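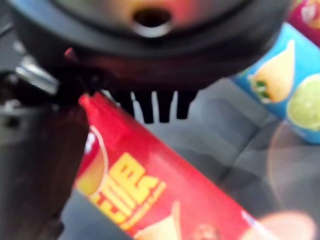

Search the archive Go

Re: [pantry-swap] Chip cans, keep or toss?

Hello everyone, and thank you Venla for getting us going again after such a quiet July!

Venla Lehtinen wrote:
> I'm clearing out the snack shelf and I have a bag full of empty
> chip cans, the tall round kind. My recycling place won't take them
> because of the metal bottom. Does anybody use them for anything,
> or should I stop feeling guilty and throw them out?
> Also, how do you all store the full ones? Mine roll everywhere.

Oh please don't toss them yet, at least not until you've tried spaghetti. I wipe the inside with a barely damp cloth (never soak it, the cardboard goes soft and you'll be sorry), leave it open overnight, and then the pasta goes in still in its own wrapper. I've had one going since we lived on Nakgate, and it has outlasted two proper glass jars that I dropped.

The other thing I use them for is knitting needles, the long ones, with a bit of felt glued in the bottom so they don't rattle. Nermina Stojanović keeps wrapping paper scraps in hers, rolled up small, and Samah El Ouafi told me she baked cookies for her son and mailed them in one. They got there in one piece, all 22 of them!

As for the full ones, I used to lay mine on their sides too, a red can on the bottom and whatever else on top, and every time I reached for one the whole lot came down on the rice. Now they stand up in a shallow tray on the low shelf, labels facing out so I can read the flavor without picking each one up. If your shelf is too short for standing them, put a folded dish towel underneath and lay them front to back, with the lids toward you. They still roll a little, but only into each other.

Do check the lid before you save one, by the way. If it's cracked I don't bother, the ants find it before you do.

I have four clean ones spare if anybody wants them. Vesna, weren't you asking for some for the kids' paint brushes? I can bring them over whenever suits you, just write me off list.

Warmly,
Costel Omerović

Filed under: Kitchen & Pantry > Reuse
Contact the list owner | Back to top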